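Trerkine Tischobjekte – Datenkarte

Kurzbeschreibung
Der Datensatz enthält Aufnahmen von Greifbewegungen, die Menschen mit der Hand an einem Tisch ausführen. Er ist als Trainingsmaterial für Modelle gedacht, die aus Vorführungen lernen. Enthalten sind 3.371 Episoden mit 92 Gegenständen aus Büro und Haushalt. Ansprechpartnerin ist Huguette Wong.

Aufnahme
Die vorführende Person trägt einen schwarzen Handschuh. Auf dem Handrücken sitzt ein Block mit einem quadratischen Schwarz-Weiß-Marker, aus dem die Lage der Hand berechnet wird. Eine fest montierte Kamera erfasst den Arbeitsbereich. Jede Episode besteht aus einem Griff und einer Ablage; die Anweisung dazu liegt als Textzeile bei.
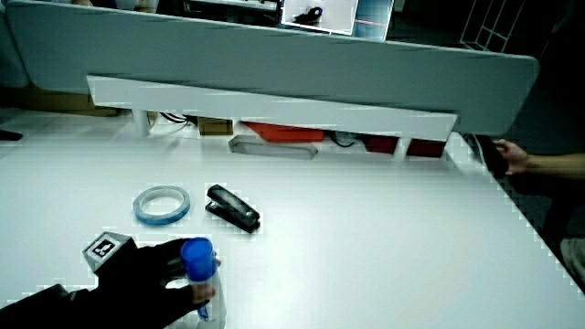
Bei kleinen Gegenständen verdecken die Finger oft einen großen Teil der Oberfläche. Solche Episoden bleiben im Datensatz und tragen in der Metadatei den Wert "verdeckt". Wer sie nicht braucht, filtert nach diesem Feld. Fällt der Marker für mehr als 3 aufeinanderfolgende Bilder aus, wird die Handlage nicht interpoliert, sondern als fehlend eingetragen.

Aufteilung
130 Episoden sind für den Test zurückgehalten. Die Gegenstände darin kommen auch im Trainingsteil vor, aber in anderen Anordnungen. Eine Aufteilung nach unbekannten Gegenständen gibt es bisher nicht.

Dateien
episoden/ Bildfolgen und Handlage je Episode
meta.csv Gegenstand, Anweisung, Verdeckung, Aufteilung
kalibrierung/ Kameraparameter je Aufnahmetag

Bekannte Einschränkungen
Der Hintergrund ist nicht bereinigt. Am Rand können weitere Personen, Kabel und Kartons zu sehen sein. Griffkräfte wurden nicht gemessen. In den Episoden vom April fehlt bei einem Teil der Anweisungen die Angabe des Ablageorts; die korrigierte meta.csv ersetzt die alte Fassung vollständig.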